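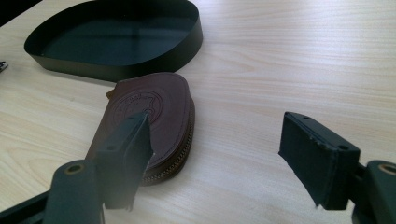
Marcelino Garrido wrote back before I had finished my coffee, to say that a loaner kit always looks good in the first hour and that I should hold my opinion until the second set of pads. He has run the Vesus hand unit longer than I have, so I wrote his remark at the top of the page and went on.

Notebook > Bench > Hand units > Vesus trial

03/04/2023

Second day with the Vesus kit. The offer from Skekelau is a rental with the processing included: we record the demonstrations by hand, they turn the recordings into something our arm can replay. The hand unit is the part I can judge at this point. The rest is a promise on a price sheet.

Task for today was the coin pouch and the tray. Brown leather, zipper along the curved edge, a round emblem stamped on the face. The tray has nearly the same outline as the pouch, so orientation matters and a sloppy placement shows at once. I set 40 demonstrations as the target and kept 31. Most of the rejects were mine – wrist turned too late, or the pouch let go too high.

Notes on the unit itself:

Grip closes evenly. I can't feel any side play at the finger bases.

The right pad has a rough, chipped edge on its upper left face. I don't know if it came that way. The price sheet lists pads as a wear part and gives no life for them. Asked Skekelau for a figure.

Leather is a fair test. It gives a little under the fingers, and a grip over the zipper feels different from a grip over plain hide. I tried to keep off the teeth and managed it most of the time. If the replay can't cope with a grip on the zipper, I want to know that before we sign, so tomorrow I will record 10 that way on purpose.

Fatigue sets in after roughly 40 minutes. The weight is tolerable but it sits forward of the hand, and the thumb does all the work. Five minutes of rest is enough to go on. I would not ask anyone to do a full afternoon of it.

The upload failed 2 times, both at the same step, and went through when I restarted the software. No error text worth copying down.

Compared with the Kalogeropoulos unit we had on trial last year: the Vesus opens wider and is easier to clean, and the trigger is worse. Kalogeropoulos had a lighter pull and a proper stop at the end of travel. Here the stop is soft and I keep squeezing past it. Zutance sells a stiffer spring that is supposed to fit. I have not ordered one – changing the spring in the middle of a trial would spoil the comparison.

Second email from Marcelino in the afternoon. He changes pads in pairs, even when only one looks bad, and he marks the date on the back. I will do the same if the spares come.

Still open: pad life, the upload fault, and who owns the recordings when the rental ends. The contract has one line about that and I read it three times without getting an answer. Asked for it in writing.

Charger is on the shelf by the door. Start with the zipper set.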